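Revised 8/17/25. Applies to the Trolmont unit and the Kundville shop. The December notes on solvent storage are on a separate page.

# Bench tops: levelling, finishing and upkeep

## Levelling

Level the frame before the top goes on. A top screwed down to a twisted frame takes up the twist, and no amount of shimming afterwards gets it out.

1. Set all feet at mid-travel.
2. Level front to back at each end, then along the length.
3. Sight across two straight edges laid on the end rails. If the far edge shows more on one side, wind down the opposite foot.
4. Lock the nuts. Check again, as locking usually moves the foot slightly.

On concrete, put a rubber pad under each foot. On a timber floor use a plywood pad large enough to spread the load across two boards.

## Fixing the top

Slot the screw holes across the grain on solid timber tops. Sheet tops can be fixed through round holes. Keep fixings back 32 mm from the edge, and pre-drill MDF every time — it splits along the edge even with fine-thread screws.

Where a top is made from two boards, join them with a loose spline and clamp across the joint before driving any screw from below. Tighten the screws nearest the joint first.

## Painted tops

Paint suits assembly and layout benches. It doesn't suit a bench that sees a hammer.

- Fill screw heads and knocks with two-part filler. Sand flush at 120 grit, then 180.
- Seal MDF edges with two coats of thinned PVA or a proper edge sealer.
- Prime, sand at 240, vacuum, wipe with a tack cloth.
- Apply two thin finish coats by foam roller. Keep a wet edge and don't go back over it.
- Leave for 168 hours before putting anything heavy on it. Touch dry is a different condition from cured.

Carmela De Luca uses the Bikar water-based enamel in satin and tints it herself. The Tavares product covers better over dark primer but stays soft for longer in cold weather.

## Colour

Mid to light grey is the standard choice for a layout bench. White glares under strip lighting, and dark colours hide dropped screws. A plain, unpatterned finish is best, as small parts disappear against woodgrain. 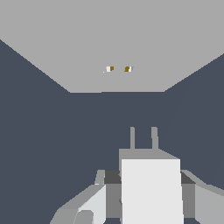
Joints show up most along the front edge, where the eye has a straight line to compare them with. A small step, like the one left of centre in the pale grey surface, can be found by running a steel rule flat across the join and feeling for the catch. Plane or sand the high side before painting. If the top is already painted, ease the high corner with a fine file and touch in with a small brush.

## Upkeep

Wipe down with a damp cloth and a drop of dish detergent. Methylated spirits will dull most water-based enamels, so test it underneath first. Lift dried glue with a plastic scraper.

Sand local scratches with 2000 grit, used wet, and stop as soon as the mark goes. A satin finish will polish up and leave a shiny patch if overworked.

Recheck level after any move, and tighten the frame bolts at the same time.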